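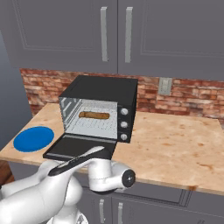 Rendered kitchen view: open toaster oven, gray upper cabinets, brick backsplash.

Bomcombe Shared Kitchen
Progress report to the Sadeck Fund
Period covered: the second half of the grant year, to the end of January
Prepared by Vidar Tangen, project manager

1. Where we are

The grant pays for turning the former school dining hall on Messina Street into a kitchen that small food businesses can rent by the hour, and for a basic course in food handling and bookkeeping for the people who use it. At the last report the lease was signed and the old equipment had been taken out. Since then the floor has been replaced, the drains have been rerouted, and two of the four cooking bays are in use. The other two are waiting on ventilation work, described in section 3.

The kitchen opened for bookings in October, one month behind the date in our plan. We do not expect to make up that month. We do expect to finish everything in the agreed scope before the grant ends.

2. Use of the kitchen

Renters booked 715 hours between opening and the end of January. Our plan assumed four bays would be running, so the figure can't be compared directly with the target. Per bay it is a little ahead of what we forecast.

Most bookings are in the early morning. Bakers want to start at 4 a.m. and be gone before the shops open, and both bays are usually taken until 9. Late mornings are mixed. Afternoons have been slow, and evenings slower than that, except in the two weeks before Christmas when we could have filled every hour twice over.

We had planned to charge one flat rate. In December we switched to a lower rate between 1 p.m. and 6 p.m. and a slightly higher one before 9 a.m. Three renters complained about the early rate and one of them left. Two new renters came in on the afternoon rate, a woman making pickles and relishes and a couple who prepare meals for a day center. We will keep the split rate until the end of the grant and report on it then.

Cold storage is the most common request. The walk-in cooler is large enough for two bays and will not be large enough for four. Renters now label shelves by name and date, and anything unlabeled is moved to a holding shelf for one day and then thrown out. This has worked better than the sign-up sheet we used at first, which kept going missing.

3. Building work

Floor and drains: complete. The contractor found that the old grease trap was undersized and had cracked along one side. Replacing it took eleven days and was not in the original quote. The cost was met from the contingency line.

Electrical: complete in bays one and two. The panel has capacity for all four bays, and the conduit for three and four has been run to the wall but not connected.

Ventilation: behind schedule. The first design sent the exhaust out through the north wall, and the town turned it down because the outlet would have been too close to the neighbors' windows. The new design goes up through the roof. It was approved in January. Cleltasden Mechanical has the order for the ductwork and has told us eight weeks for delivery. We have asked for that in writing and do not have it yet.

Hand sinks and hot water: complete. The health inspector asked for one extra hand sink by the back door, which has been installed. The follow-up inspection passed with a note about the height of the mop hook.

4. Training

The course has run three times, with two evening groups and one daytime group. It is six sessions long. Four cover food handling and lead up to the certificate test, and the last two cover pricing and simple bookkeeping.

Attendance at the first four sessions has been good. Attendance at the last two drops by nearly half. People told us they came for the certificate and had what they needed once the test was over. For the next group we are moving pricing to the second session and putting the test at the end. We are also cutting the handout on depreciation, which took most of an hour to explain and did not apply to anyone in the room.

The daytime group asked for material in Portuguese. One of the renters translated the allergen sheet and we paid her for the work. The rest of the packet has not been translated.

5. Money

Spending is within the total budget. Two lines have moved by enough that we should report them.

The contingency line is down to around $4000 after the grease trap and the redrawn ventilation plans. We would like to hold that amount until the roof work is finished.

The equipment line is underspent. We bought a used mixer and used prep tables from a restaurant in Bomcombe that was closing, and they are in good shape. We ask for the fund's permission to use part of the underspend on a second reach-in cooler. The quote is attached as Appendix B. If permission is given by the end of March, the cooler can go in at the same time as bays three and four and we will only have to close once.

Income from rentals goes toward utilities and cleaning. It covered all of the cleaning and a bit more than half of the utilities. The gas bill was higher than forecast, partly because the hall loses heat through the old loading door. A heavy curtain has been put up. A proper door would have to come out of next year's money.

6. Staffing

The part-time kitchen supervisor left in November for a full-time job. I covered the early opening for five weeks, and the quarterly newsletter did not go out as a result. The new supervisor started in January and has taken over opening, cleaning checks and the booking calendar.

Early access is now by door code, with a separate code for each renter. Before this, someone had to be on site with a key at 4 a.m.

7. Next period

Order of work from here:

Written delivery date from the ductwork supplier.
Roof opening and duct installation, with the kitchen closed for up to five days.
Connection and inspection of bays three and four.
Second reach-in cooler, if approved.
Fourth training group, with the revised session order.
Renter survey, to go out once all four bays have been open for a month.

The main risk is the delivery date. If the ductwork comes more than four weeks late, bays three and four will have only a short time in use before the final report, and the hours for them will not tell us much. We would then ask to send the final usage figures separately.

Decision needed from the fund: use of the equipment underspend for a second cooler, as set out in section 5.

Attachments: Appendix A, budget against actual spending. Appendix B, cooler quote. Appendix C, inspection letter.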